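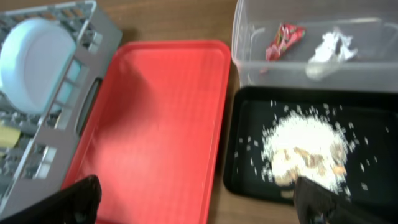

The Red Tray
by M. Farkas
Posted 2024-12-17 in Short Fiction

My father was sitting in the hall with his coat on when I came home. The light was off. I asked him where he was going and he said he was not going, he was coming back.

"From where?"

"From downstairs," he said. "Go and look at the kitchen first, and then be angry. I don't want that you are angry two times."

I put down my bag. I had worked the early shift at Parar and then half of the next one, and my feet were hurting. I did not want to look at the kitchen. But he was watching me from the chair with his hands on his knees, like a boy outside the office of a school, and so I went.

The black tray was on the table with a heap of white grains on it. They had gone everywhere over the tray, and in the heap there were small brown pieces which I did not recognize. Next to it stood the clear bin we use for the trash at the table, with a red and pink candy wrapper in it and a piece of crumpled white paper. The blue plate was standing in the dish rack. And in the middle, with nothing on it, lay the red tray.

I must tell about the red tray. My mother bought it in Warnano, in August, the year before I was born. They were there for one week in a pension with a broken shower, and on the last day she had some money left and she did not want to carry it home. My father wanted her to buy a hat. She bought a tray. All my childhood it was the tray for sick people. If you had a fever, you got soup on the red tray. If you had no fever but you said you had one, you got soup too, but at the table. My sister once held her forehead against the radiator for so long that she had a stripe on it for the whole evening, only to get the tray.

When my father came back from the hospital in Stultow, I began to bring him his supper on it. In the first weeks he needed it. He ate in bed, slowly, with the tray on his legs. Later he could walk to the kitchen without the stick, but I still brought the tray, and he still took it. We did not talk about it. I thought that he liked it. I think he thought that I liked it.

"What is this on the black one?" I called.

"It was going to be a pilaf."

"With what in it?"

"I don't know. It was in the jar."

I came back to the hall and turned on the light. He had shaved. There was a small cut under his ear, and he was wearing his good shoes.

He told it to me in the wrong order, as he always does. He had woken up at eleven and he was hungry. He did not want to wait for me. So he took down the jar from over the stove, the heavy one, and he wanted to pour what was in it on the black tray and look through it for stones, the way his mother did it. He said that when he was small this was his work, to look for stones, and he got a candy for it. So he ate a candy first, as an advance. Then the jar was heavier than he remembered, and it came out all at once, and what had been lying at the bottom of the jar came out too.

"And then?"

"Then I was looking at it."

"How long?"

He made a movement with his hand.

I know how my father looks at things. He can look at a broken lamp until it is evening. But this time he had gone down the stairs, all of them, in his good shoes, to buy a new bag from the shop on the corner. He had not been down the stairs alone since the hospital. At the shop there was a line, and he stood in it. He bought two bags, because with two there was a lower price, and at the door he gave them to a woman who was asking for something to eat. Then he had no money for others, so he came home.

"Both bags?" I said.

"I couldn't give one and stand there with the other."

I sat down on the shoe bench. I wanted to be angry, I had it prepared. I had been making it ready all the way through the kitchen. There was the money, and the stairs, and the question of who was going to clean the tray. But he was breathing like a person who has been outside, and his ears were red from the cold, and I could not find the beginning of it.

"You could have fallen," I said.

"Yes."

"I would not have known. I was standing at the machine and I would not have known."

"Yes," he said. "I was thinking of that on the stairs. I held the rail with both hands. I must have looked very stupid." He was pleased. He tried not to show it, and he looked at his shoes.

After some time he took off his coat, and we went to the kitchen together. He wanted to sweep it all into the bin at once. I said that it was food and we could save it. He said that it was a pity for the food, but also for our evening. In the end we sat down at the table with the black tray between us, and he showed me how it is done. You don't search in the heap. You pull a little bit toward you with the side of the finger, only as much as you can see, and you make it flat. What is good goes to one side. What is not good you take out. Then you pull the next bit.

I was bad at it. I pulled too much each time. He was quick, quicker than he is now in anything, and he did not look at me when he corrected me, he only pushed half of my portion back.

"And where do I put it, the good one?" I asked.

He looked around, and I looked around also. Then he put his hand on the red tray and moved it nearer.

I said no. I don't know why I said it so loud. It was a tray for soup, for a bowl and a spoon and a piece of bread on a napkin. He waited a moment. Then he said, in quite a friendly way, that he had had enough of eating in bed. There were crumbs in it. There had been crumbs in it since October, and he had not wanted to say it to me, as I was bringing it so nicely.

"You could say it," I said.

"I am saying it."

So we put the good grains on the red tray. On the red you can see every small thing that is not white, much better than on the black, and my father said that my mother surely had bought it for this purpose, which was a lie. She bought it because she did not want a hat.

We were sitting there until the window was dark. My back began to hurt. Twice he got up to drink water and he did not hold on to the table. In the rack the blue plate was still standing, only one, and when we were nearly finished I saw him look at it, and then he went to the cupboard and took out another and put it down on my side.

"It will be dry," he said. "I don't know how much water."

"I know how much water."

"Then you do the water," he said, and he went to find a pot.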